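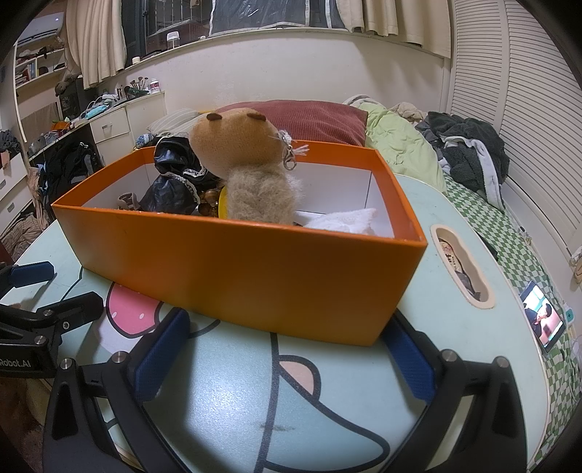 Chapter 5
Comparing Hand-Held Grippers

Search this book Enter keyword

A gripper comparison is useful only when the task, the objects and the measure of success are fixed before the first trial. Chapter 4 dealt with rigid parts in known positions. The present chapter moves to soft and irregular objects in an open container, where two grippers with the same rated force can give very different results.

5.1 Finger and pad

A parallel two-finger gripper is described by its opening, its closing force and the surface of its pads. In the grippers treated here the frame and the fingers are black, and each finger carries two blue pads on its inner face. The pads are treated as separate parts in all tables. A change of pad counts as a change of gripper, and the trial series starts again from the beginning.

Soft objects deform before they slip. A plush toy can be squeezed well past first contact without being held securely, and a crumpled plastic bag may fold out of the grip as the fingers close. Closing distance is therefore recorded together with force. 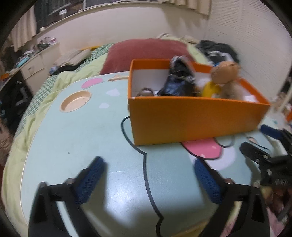
Figure 5.2 Gripper fingers open over a printed table. The orange box contains a plush toy and a black plastic bag.

5.2 The container

The walls of a box limit the angles from which the fingers can approach. An object standing above the rim can be taken from the side, while one lying against an inner wall has to be reached from above, with one finger between object and wall. Results for the two cases are reported separately.

5.3 Trial count

Ritchie and Hofstetter ran 800 trials on the Skesar pad and 3000 on the Dustanero pad. Unequal series of this kind can be compared by rate of success, provided that the interval is stated for each. Halliday's earlier series of 34 trials is too short to rank the pads and is used in Section 5.6 only to show how the record sheet is filled in.

A dropped object counts as a failure even if it falls back into the box. A second attempt is a new trial.

34 shares 5 comments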